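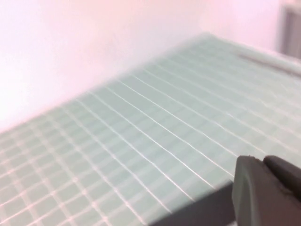 Figure 1. Wrist camera view, gripper at the near edge of the gridded mat.

Robot Manipulation Lab
Handout 4: Camera-to-mat calibration
Course staff: Tuulikki Halonen (lectures), Ebuka Omoregie (lab sections)
Revised 31/12/2021

4.1 Purpose

In Handout 3 the arm was moved by joint angles and by tool position relative to its own base. Neither is of much use for picking up a part whose position is known only from the camera. This lab finds the mapping between a pixel in the wrist camera image and a point on the mat, in mat coordinates. The result is a 3 by 3 matrix, H, which is saved to disk and reused in Handouts 5 and 6 and in the final project.

The mat is treated as a plane. Anything with height above it will be mapped to the wrong place, and the error grows as the viewing angle gets lower. Section 4.6 deals with this.

4.2 Conventions

Mat coordinates are in millimeters. The origin is the grid corner marked with your bench number on the setup sheet. X runs along the long side of the mat and Y along the short side. Z points up. Pixel coordinates are (u, v), with u to the right and v down, starting at the upper left pixel.

Write points as columns. A pixel is written p = (u, v, 1) and a mat point is written q = (X, Y, 1). The relation is

s q = H p

where s is an unknown scale that differs from point to point. After multiplying, divide by the third entry. Leaving out this division is the most common mistake in the submitted code, and it gives results that look reasonable near one point and are badly off elsewhere.

4.3 Why four points are enough

H has nine entries, but multiplying all of them by the same number changes nothing, so eight are free. Each matched pair of points gives two equations. Four pairs, with no three points on one line, fix H. In practice more pairs are used and the system is solved by least squares.

Under a tilted view, lines that are parallel on the mat do not stay parallel in the image. Straight lines do stay straight, apart from lens distortion. An affine fit (six free entries) keeps parallel lines parallel and cannot describe this view. Ebuka's section tried the affine fit last term as a warm-up and it is still worth doing once on your own data, to see where the residuals pile up.

4.4 Procedure

1. Home the arm and run the bench check from Handout 2.
2. Move to the pose named CAL_A in the pose file. Wait for the arm to settle before saving an image.
3. Pick at least 12 grid intersections. Spread them over the usable part of the view. Do not take them all from the sharpest region.
4. Record (u, v) and (X, Y) for each. Count grid squares from the origin, then count again from the opposite side.
5. Fit H with fit_plane.py from the Plotow folder.
6. Print the residual for every point, in millimeters, along with the mean.
7. Repeat from step 2 at pose CAL_B. The matrix will be different. A single H is good for a single camera pose.

Keep the gripper open and unloaded throughout. The fingers hide part of the mat at every pose, and intersections close to them should be skipped if the crossing itself is not in clear view.

4.5 Picking intersections

Clicking by hand is accepted for this lab. The corner refinement step in Rornivlow will move each click to the nearest strong crossing inside a small search window. Set the window smaller than half the smallest cell in the image, or it will jump to a neighbor. At CAL_B the cells toward the top of the image are smaller than those toward the bottom, so a window that works in one place may fail in another.
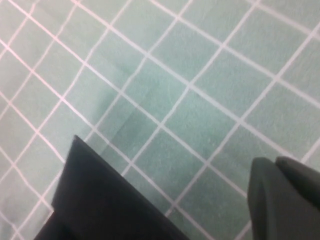
Shadows are a second source of trouble. The arm and gripper can darken part of the mat, and the border of a shadow may cross a cell at an angle close to that of a grid line. A line detector run with a fixed brightness threshold will either report the shadow border as a line or lose the dimmer lines inside it. Two remedies are in common use: a local threshold, computed over a neighborhood of each pixel, or a check on line spacing that throws out any line not fitting the pattern. The second is stronger but needs a first estimate of H. Tapio Saarinen's notes on the course page give a working version of both.

Blur widens a line but does not shift its center much, provided the blur is even on both sides. Use the center of the line and not its edge.

4.6 Height error

Let h be the height of a point above the mat, and let a be the angle between the viewing ray and the mat surface. The mapped position is displaced by

d = h / tan(a)

directed away from the camera. For a part with h = 2 mm and a = 45 degrees, the displacement is 2 mm. At lower angles it rises quickly. The gripper tips obey the same rule, so H must not be used to read off the position of a fingertip unless it is touching the mat.

4.7 Lab settings

Exposure is locked at 700 in the camera file. Arm speed is limited to 75 percent. Do not change either one during a run. The Drindgate driver drops the exposure lock when it restarts – check the value again after any crash or emergency stop.

4.8 What to hand in

a) Both matrices, CAL_A and CAL_B, scaled so that the lower right entry is 1.
b) The point table with residuals.
c) One paragraph on the worst point in each set and the likely cause. "Bad click" is accepted if a second click at the same place fixes it.
d) Your code, in a form that runs from the bench account.

Upload to the Bautista folder under your bench number. Questions on the fitting code go to Torunn Brekke, room 204. Bench time is booked on the sheet by the door, up to two slots per team.

4.9 Reading

Course reader, chapter on plane-to-plane mappings, all except the section on vanishing points. Those who took the November session with Régis Aubert have already covered the least squares part and may start at the worked problem.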